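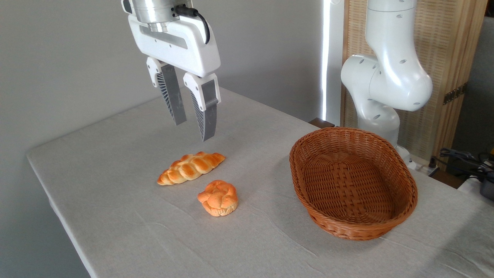
Section 4: Table Linen and Bread Service

4.1 Preparing the table

1. Confirm the booking sheet with the Functions Office before any linen is drawn from the store. Sheets are issued at 2:30 pm for evening functions.
2. Wipe the tabletop with a damp cloth and allow it to dry fully.
3. Centre the cloth so that the overhang is even on all sides. Pale cloths are used for bread tables; coloured cloths are reserved for the head table.
4. Smooth creases outward from the middle by hand.

Note: Tables in the Casdale Room are longer than the standard size and require two cloths, overlapped by 20 cm. The overlap should face away from the main entrance.

4.2 Setting out bread

5. Wash hands and put on clean gloves.
6. Set out bread no earlier than 16 minutes before guests are seated.
7. Keep gluten-free items on a separate table, with their own tongs and label. Labels are kept in the Plommont cabinet, second drawer.
8. Replace any item that has been handled or dropped.

CAUTION: Bread containing sesame or nuts must be labelled before it leaves the kitchen. Do not rely on the menu card.

4.3 Clearing

9. Discard all bread remaining on the table at the end of service – it must not be returned to the kitchen.
10. Shake cloths outdoors, fold them inward and place them in the laundry bag. Stained cloths are bagged separately and tagged with the room name.
11. Record the number of cloths used on Form 156 and leave the form in the tray outside the kitchen.

Enquiries about linen stock should be directed to Iwona Kurek, Dostham Functions Office, extension 574. Allergen enquiries are handled by Ngozi Ajayi in the main kitchen.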